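Sorting notes, brick table, June

Back on the bricks this morning after two days of doing nothing but invoices for the Tromport order. I'd promised Andor I would finally write down how the color sort goes on the speckled table, so that whoever sets it up next doesn't have to come and find me. Coffee first, then bricks.

What we've got is three tubs (white, yellow, teal) and the big toddler-size bricks in red, orange and green. There is a peachy shade in the mix too, and I've gone back and forth on it. For now peach goes in with orange. If you think that's wrong, write it in the margin and sign it!

I like to tip everything out and leave it how it lands. Last month I was turning all the bricks studs-up before a round, very neat, and it made the whole thing too easy and a bit silly. A brick lying on its side or upside down is a different thing to pick up, you get the hollow part and the thin walls, and the sloped ones never want to sit straight anyway. So no tidying beforehand, please. 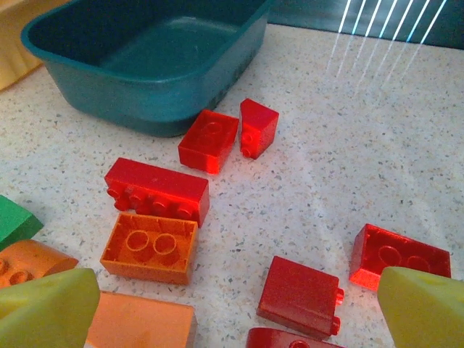 Chun-hung Choi: I'd pull the sloped pieces out altogether. They roll under the others in the tub and then your count at the end is off. We had the same fuss with the Stirier set.

Fair point, and I did think about it over lunch. I'm keeping them for the moment, mostly out of stubbornness, but I've put a paper cup on the shelf marked SLOPES in case I change my mind. The Stirier bricks were smaller, too, and I remember them getting everywhere (I found one in my coat in March).

Now, which color goes where. The rule I've settled on is orange in the white tub, green in the yellow one, red in the teal one. Yes, I know, putting green in yellow feels backwards, and I got a look from Andor over it. I tried matching them closer and kept drifting into autopilot, dropping things without looking properly. With a mismatch I have to think for a second each time, and I make fewer mistakes. Anything next to a tub doesn't count as in. Over the rim or it's still on the table, no arguing.
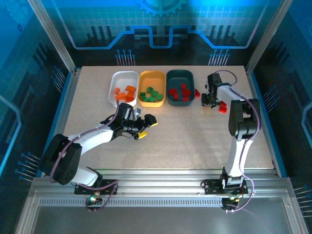 The tub positions are the other thing I wanted down on paper. All in a row along the back is my favorite, it looks tidy and there's plenty of open table in front. But we also want the version with the white one pulled forward and turned so its long side runs front to back, with the other two staying at the far side. It changes the reach a lot more than I expected, and bricks on the right feel much farther from home. Leave a small gap between the back two. When they're jammed together the rims touch and a brick can end up balanced across both, which I find maddening. 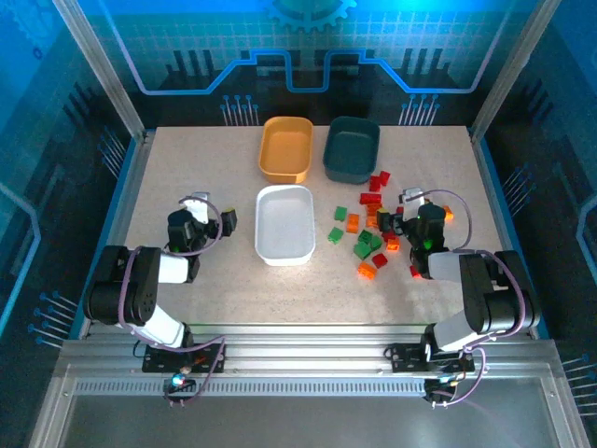 For the forward layout I scatter on the right and let the colors mix, a few greens bunched up and the oranges wherever they fall. Check the tubs are empty before you start – I've been caught by a leftover brick more than once, and it throws the whole tally.

Odds and ends. The Liao crate still has 76 bricks written on the lid and I get 32 in the bag I use, so the rest must be over at Disomthorpe. Andor, can you ask them? The tubs could use a wash as well, warm water and a drop of dish soap, and dry them upside down on a towel. I'll do mine at 3 if the sink is free.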